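How Our Robot Learned to Pick Up a Stool (and What Its Arms Are Doing)

By Ruba Qaisi

Have you ever tried to pick up something big with only two fingers on each hand? Go on, try it with a cushion. Thumb and first finger, both hands, nothing else allowed. I'll wait.

Tricky, isn't it? You have to pinch in exactly the right places, and if one hand goes up faster than the other, the cushion tips over and slides off. Well, that is what a robot with two arms has to put up with all day long, and I've spent most of October helping one practise.

I build robots in a shared workshop called Drosholm. A shared workshop is a bit like a library, except that you go there to use tools as well as (or instead of) books. My building partner is Alistair Menzies. He is very good at wires and I am very good at writing the instructions, so we get along nicely. We named our robot Skinner, and no, I'm not going to tell you how we chose the name, it's a long story and there's a goat in it.

What are robot arms made of?

Bend your own arm. There's a shoulder, an elbow and a wrist, and in between there are bits that don't bend at all. A robot arm is put together in the same sort of way. The stiff bits are called links and the bendy places are called joints. Inside each joint on Skinner there's a motor, and the motor turns the next link along.

Your elbow mostly goes one way, open and shut like a door. Most of Skinner's joints are simple like that too, and each one turns around a single line. But if you put several of them one after another, pointing in different directions, the end of the arm can get to all sorts of places! That's why robot arms often look so lumpy. Every lump is a joint with a motor squashed inside.

At the very end comes the gripper. That's the robot's hand, sort of. Ours has two jaws that slide together and apart. It can't point or wave or play the piano, but it can pinch, and pinching gets you a surprisingly long way.

Why a stool?

I wanted to start with a teddy bear. Alistair said a teddy was too easy, because you can squeeze it anywhere and it just squishes. A stool is much fussier. It's stiff and it's wide, and its legs stick out and get in the way of everything. If the robot pinches it in a bad spot, the whole thing swings round. It also takes two arms to hold it nicely, which was exactly what we wanted to practise.

So a stool it was, a plastic one, nice and light. We put a black mat on the floor and off we went.

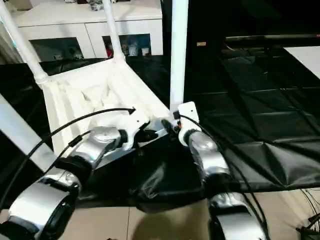

The hardest part is getting both arms to agree. When you carry a tray, your brain makes your two hands work together and you don't even notice. Skinner's arms don't know about each other unless I tell them. In my first try I wrote one set of instructions for the left arm and another set for the right arm, pressed go, and the left arm started a tiny bit early. Clonk! Over went the stool.

Now there's a sort of clock in the program that both arms listen to. It ticks very quickly, and on every tick each arm checks where it ought to be. If one arm is behind, the other one slows down for it. I think that's rather polite of them.

How does it know where the stool is?

Skinner has a camera, and the camera takes pictures one after another. A program on the computer looks for shapes in them. Is that a leg? Is that the edge of the seat? This sounds easy, and for you it is, because you've been looking at furniture since you were a baby. A computer only gets a great big grid of coloured dots. It has to be shown lots and lots of examples before it can pick out a stool leg from, say, a broom handle.

We made our own examples. I moved the stool, took a picture, moved it again, took another picture, and kept on until I had 602 of them. (I listened to an awful lot of music.) I tipped it on its side and turned it upside down and leaned it at silly angles, so the program wouldn't get a shock when it saw a stool that wasn't standing up properly.

Then came the tries. We call one go at lifting a try, and we write every single one in a notebook. The first time Skinner lifted the stool and put it down again without dropping it was try number 67. I did a little dance. Alistair wrote "OK" in the notebook, and for Alistair that's practically fireworks.

What about all the wires?

Every motor needs electricity, and it needs messages too, telling it how far to turn. Both of those travel along cables. When an arm moves, its cables have to move with it, so they need a bit of slack, like the spare bit of a dog's lead. Too tight and they pull out. Too loose and they get caught on things, so clips are handy for keeping them close to the arm.

If you ever build something that moves, move it slowly by hand first, with the power off, and watch what the wires do. Do that with a grown-up who knows about electricity. We also have a big stop button, and one of us always keeps a hand near it when the arms are switched on.

Try being a robot

You need 2 people and a light chair or a big cardboard box. One person is the left arm and the other is the right arm. You're each allowed one hand, finger and thumb only, and no talking! Try to lift the box, turn it a little and put it down gently.

Then do it again with a third person counting out loud, and only move when you hear a number. See if the box stays flatter. If it does, you've found out why Skinner needs its clock.

Next month we're going to try getting Skinner to set the stool down exactly on a chalk cross. At the moment it misses by the length of my shoe.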